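생활·살림 > 주방 정리 > 식기 보관

플라스틱 와인잔, 거꾸로 거는 스탠드에 계속 두어도 괜찮을까요?

Sheyla Villca
작성일 27/05/2021

안녕하세요. 한국에 산 지 오래되지 않아서 문장이 조금 어색할 수 있습니다. 미리 양해를 부탁드립니다.

저는 작은 원룸에 살고 있고, 싱크대 위에 찬장이 하나만 있습니다. 그 찬장은 접시와 냄비로 벌써 가득합니다. 그래서 와인잔은 식탁 위에 둡니다. 이웃이 이사를 가면서 저에게 금속으로 된 와인잔 걸이를 주었습니다. 타원형 받침이 있고, 가운데에서 구리색 기둥이 구불구불하게 올라가고, 위에서 팔이 여러 방향으로 나오는 모양입니다. 잔의 발 부분을 팔에 끼워서 거꾸로 거는 방식입니다.

저는 유리잔을 자주 깨뜨리기 때문에 플라스틱 잔을 사용합니다. 연두색이고 아주 가볍습니다. 그런데 세 가지가 고민입니다.

첫째, 잔을 한쪽에만 걸면 스탠드가 기울어질까 봐 걱정이 됩니다. 받침이 넓은 편이지만, 위쪽이 꽤 복잡하고 무거워 보입니다.

둘째, 설거지를 한 다음에 바로 걸어도 됩니까? 지금은 초록색 플라스틱 채반에 먼저 엎어 두고, 물이 빠지면 천으로 닦아서 겁니다. 이렇게 하면 두 번 일하는 느낌이 듭니다. 바로 걸면 식탁에 물이 떨어지는데, 제 식탁은 어두운 청록색이라서 물 자국이 마르면 하얗게 잘 보입니다.

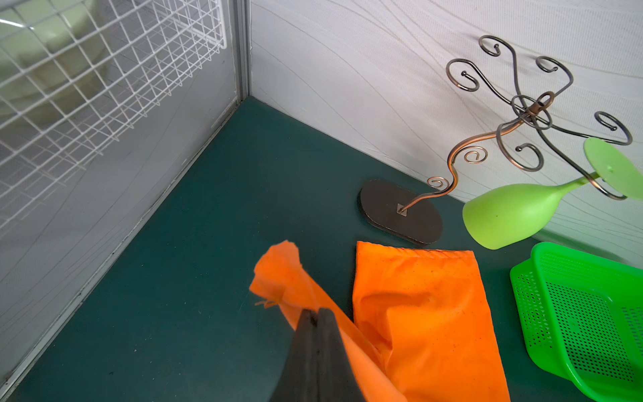 셋째, 잔에 작은 점 같은 것이 생기면 어떻게 지웁니까? 수돗물 때문인지, 오래 사용해서 그런지 저는 잘 모르겠습니다. 손톱으로 긁어 보았지만 흠집이 날 것 같아서 그만두었습니다. 인터넷에서는 베이킹소다를 쓰라는 사람도 있고 절대로 쓰지 말라는 사람도 있어서 더 헷갈립니다.

스탠드 상자에는 Fumura라고 쓰여 있었는데 설명서는 없었습니다. 경험이 있으신 분께서 알려 주시면 정말 감사하겠습니다. 새로 물건을 사는 방법보다, 지금 있는 물건으로 할 수 있는 방법을 알고 싶습니다.

댓글 순서: 등록순

Teófilo Rengifo

안녕하세요, 저도 외국인입니다. 반갑습니다. 예전에 작은 식당에서 설거지와 홀 정리를 같이 했습니다. 그때 배운 것을 순서대로 적어 보겠습니다.

기울어지는 문제는 플라스틱 잔이면 크게 걱정하지 않으셔도 될 것 같습니다. 그래도 잔이 2개이면 서로 마주 보는 팔에 거는 것이 좋습니다. 확인하는 방법은 간단합니다. 잔을 건 다음에 손가락으로 스탠드 위쪽을 살짝 밀어 보십시오. 받침이 식탁에서 들리면 균형이 나쁜 것입니다. 흔들리기만 하고 받침이 그대로 있으면 괜찮습니다. 기둥과 받침이 만나는 곳이 헐거운 경우도 많으니까, 뒤집어서 나사가 있는지 한번 보시기 바랍니다. 제 것은 나사가 풀려 있어서 조이니까 훨씬 단단해졌습니다.

물기는 지금 하시는 방법이 맞습니다. 채반에 먼저 두는 것이 귀찮아도, 저는 그 순서를 바꾸지 않겠습니다. 금속 걸이에 젖은 잔을 계속 걸면 고리 안쪽에 물이 남고, 칠이 벗겨진 곳부터 녹이 나옵니다. 특히 잔의 발 밑면에 물이 고이는데 많은 분들이 여기를 닦지 않습니다. 거꾸로 걸면 그 면이 위로 가니까 마르는 데 시간이 오래 걸립니다.

일을 줄이고 싶으시면 채반 밑에 접은 행주를 깔아 두십시오. 그러면 식탁을 다시 닦을 필요가 없습니다. 행주는 매일 빨아서 말려야 냄새가 안 납니다.

점에 대해서는 먼저 물때인지 확인해야 합니다. 식초와 미지근한 물을 같은 양으로 섞고, 부드러운 천에 적셔서 점 위에 잠깐 올려 놓으십시오. 물때이면 문질렀을 때 없어집니다. 없어지지 않으면 색이 밴 것이거나 원래 재료 안에 있는 것이라서, 그냥 사용하시는 것이 좋습니다. 베이킹소다 가루로 세게 문지르면 잔이 뿌옇게 됩니다. 저는 이렇게 해서 잔 하나를 버렸습니다. 뜨거운 물도 조심하십시오. 얇은 플라스틱은 모양이 변할 수 있습니다.

Consuelo Puma

그냥 유리잔 쓰세요. 플라스틱은 와인 맛이 안 납니다. 걸이도 먼지만 쌓이고 자리를 많이 차지해서 저는 2주 쓰고 치웠습니다.

Yurani Guzmán

윗분 말씀도 이해하지만, 질문하신 분은 지금 있는 물건을 쓰고 싶다고 하셨습니다.

먼지 이야기는 맞습니다. 거꾸로 걸면 잔 안쪽에는 먼지가 적게 들어가는데, 걸이의 둥글게 말린 부분에는 많이 붙습니다. 저는 마른 칫솔로 털고 나서 꽉 짠 천으로 닦습니다. 가스레인지에서 가까우면 기름도 같이 붙으니까 멀리 두시는 것이 좋습니다. 제가 Tremesmont에 살 때 가스레인지 바로 옆에 두었다가, 고리가 끈적해져서 닦는 데 저녁 시간을 다 썼습니다.

그리고 잔을 매일 쓰지 않으시면 전부 걸어 놓을 필요가 없습니다. 자주 쓰는 잔만 걸고, 다른 잔은 천에 싸서 서랍에 넣으면 식탁이 넓어집니다. 벽 쪽에 붙여서 두실 때에는 팔 끝이 벽에 닿지 않는지 꼭 보십시오. 저희 집 벽지에는 작게 긁힌 자국이 생겼습니다.

Sheyla Villca

두 분 자세한 답변에 감사드립니다. 받침을 뒤집어 보니까 정말로 나사가 있었고 조금 풀려 있었습니다. 식초는 9월에 담근 매실식초밖에 없는데, 색이 있는 식초도 괜찮은지 모르겠습니다. 내일 가게에서 하얀 식초를 사 오겠습니다.

Consuelo Puma 님, 유리잔은 제가 벌써 많이 깨뜨렸습니다. 그래도 답변 감사합니다.

Teófilo Rengifo

매실식초는 설탕이 들어 있으면 끈적하게 남으니까 사용하지 마십시오. 제일 싼 양조식초로 충분합니다.

태그: 와인잔걸이, 플라스틱잔, 물때제거, 원룸주방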